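Search tickets... Go
Ticket 2133 – Songs from Mernwood: voice comes late after the second song
September, by Mehwish Kiani
4 comments

Product: Ravunik player, embedded on the fan club page
Status: Solved, watching
Priority: High during the week of the stream, now normal

What was reported

Our members bought access to the recording of the Songs from Mernwood evening, where the cast of the drama sings the songs of the first season. The picture and the sound are together at the beginning. After the second song the voice comes later than the mouth, and by the duet it is very clear. One member wrote that the lead actress seems to be dubbed by herself. Some members then said in the fan group that the cast was miming. I know this is not the case, as I was in the hall that evening, so I would like the fault to be found before the story travels to the gossip pages.

Who is affected

At first I thought it was only people on older tablets. I asked in the group and got replies from phones, laptops and two kinds of television. We sold 1053 passes and I cannot say how many have the delay. The people who wrote to me are mostly those who watched to the end without stopping. The ones who jumped directly to their favourite song said everything was fine.

Who is not affected

Members who watched the rehearsal clips. Also members who listened to the audio-only version, but there is no mouth to compare with.

What I tried first

I emptied the browser cache and opened the page again. No change.

I used a private window, with no add-ons. No change.

I changed the quality from automatic to medium and then to high. With medium the delay started a little later, but it still started.

I turned off the subtitles. I had some hope for this one, because the subtitle file was made by our members and it has several corrections by hand. No change.

I watched the whole concert again at home from the dining table, with the laptop on one side and my notebook on the other, and wrote down where I first noticed the problem. It was always in the talking part after the second song, when the host asks the young actor about his singing lessons and the audience laughs.

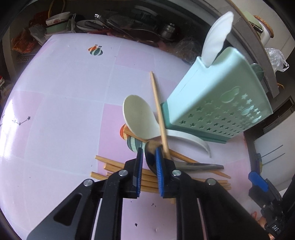
Attachment 1 – chopsticks on the checked tablecloth and a spoon in the gripper

Reply from support

Thank you, Mehwish. Please press pause when the delay is visible, wait a moment, and press play. Then please drag the bar a little back and play again. Tell us which of the two puts the sound right. Please also tell us if the talking part was recorded in the same way as the songs.

My answer

Pause and play does nothing. Dragging the bar back puts the sound right at once, and then it stays right until the next talking part. I did this four times with the same result.

About the recording: I had to ask Stiltalden, the company that filmed the evening. They told me the songs were taken from the mixing desk, and the talking parts were taken from the cameras, because the host's microphone was not connected to the desk in the first half. Afterwards they put all the parts together in one file. So there are several joins, and the first one is exactly where I noticed the problem. I should have asked them on the first day, I am sorry for that.

Reply from support

This helps a lot. The player reads the sound in small pieces and expects all pieces to have the same clock. If the parts were joined without converting them, the player may keep counting with the old clock after the join. When you drag the bar, it starts the count again. Could Stiltalden export one talking part and one song again, with the same sound setting for both? A short test file is enough.

Test file

Stiltalden sent a test file the next morning. It has the end of the second song, the whole talking part and the first verse of the third song. I put it on a hidden page and watched it three times on the laptop and once on my sister's phone. The voice and the mouth were together. I also let her watch without telling her what to look for, and she only had an opinion about the actor's jacket.

Then I asked for the full concert to be exported in the same way. This took longer than I hoped. The new file was ready in the evening, and our hosting at Fernandes refused it because the name had an accent in it (the title of the duet). I changed the name and the upload went through.
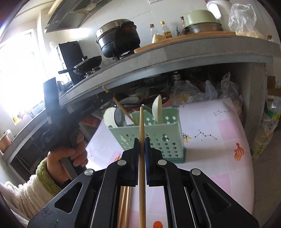

Attachment 2 – the mint-green utensil caddy on the table

Result with the full file

I watched from the opening song to the bows. No delay at the first join, and no delay at the duet. At the very end, in the encore, I believe there is a very small difference, but I have looked at this concert so many times now that I do not trust my eyes. I asked 20 members to check, and those who have answered so far did not see anything.

Still open

1. Members who opened the old file before may still receive it from the cache. Please confirm if we can clear it from our side, or if each person has to do it.

2. The pinned comment under the video says "known problem, please be patient". I will remove it after point 1 is answered. The comments there passed 1000 and many are arguments about miming, so I would prefer to close them too.

3. Passes were valid for one week. I would like to give the members a few days more. I found the setting for a single pass – is there one for all passes together?

Reply from support

Point 1: we have cleared it for the whole page, members only need to load it again. Point 3: yes, in the Passes menu, choose Select all before you choose Extend. Point 2 we leave to you.

My answer

Done, all passes are extended. Comments under the video are closed and the old pinned text is removed. I keep the ticket open until the new end date, in case somebody writes about the encore.

Was this ticket useful? 6 people found this useful
Shares: 3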